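Etora Motau Stand Bag

Carry bag for walking golfers
Model 2156
Available from the Clallholm and Moffat stores

The Motau is a stand bag for people who walk most of their rounds. It has a four-way top, a double shoulder strap and two legs that open when the base is tipped forward. It holds a full set of 14 clubs. Players who carry fewer can close up the load with the inner strap so the shafts don't knock together.

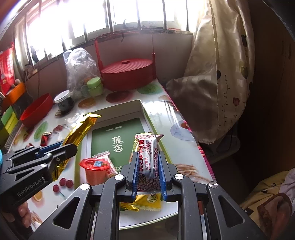 Pockets are the main change from the older bag. The ball pocket has moved to the front and now opens from the top, so it can be used with the bag standing. Next to it is a narrow snack sleeve with an elastic mouth. A wrapped bar goes in upright with its crimped end sticking up, and you can pull it out between shots with a glove on. The sleeve is unlined and can be turned inside out to shake out crumbs. Behind it is a flat pocket for a scorecard and pencil.

The clothing pocket runs the full length of the right side and takes a rain jacket and pants. It isn't waterproof, but the zipper is covered by a flap and the seams are taped. The valuables pocket is water-resistant and has a soft lining. A bottle up to 3 inches across fits the open sleeve on the left.

Strap and stand

The shoulder strap adjusts at four points. To set it up, put the bag on with your clubs in it and let out the lower ends until the base sits level with the top of your hip. Then take up the upper ends a little at a time. The strap unclips if you want to use the bag on a cart, and an elastic loop holds the legs closed.

The feet are rubber and push on. Spare feet are sold in packs of 2 (order number 428).

What people eat out of it

We added the snack sleeve after walkers at our Clallholm demo day asked for somewhere to put food apart from tees and balls. It is sized for a bar or a small banana. An apple is too wide and should go in the clothing pocket. 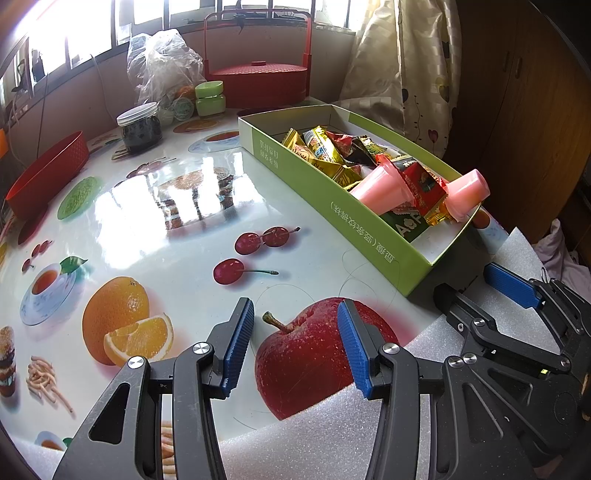 Details

Weight, empty: 4.6 lb
Height: 38 inches
Top: four-way, two full-length dividers
Pockets: 7, including bottle sleeve
Colors: black, navy, gray
Included: rain hood, towel ring
Not included: clubs, towel, umbrella

Care

Empty the bag and wipe it down with a damp cloth and mild soap. Do not machine wash. Leave the pockets open until they are dry. Brush grit out of the leg hinges every few rounds and don't oil them.

Returns

Unused bags can be returned to either store with the tags on. Bags with a broken leg or strap clip can be brought in for repair at Moffat. Take your clubs out first.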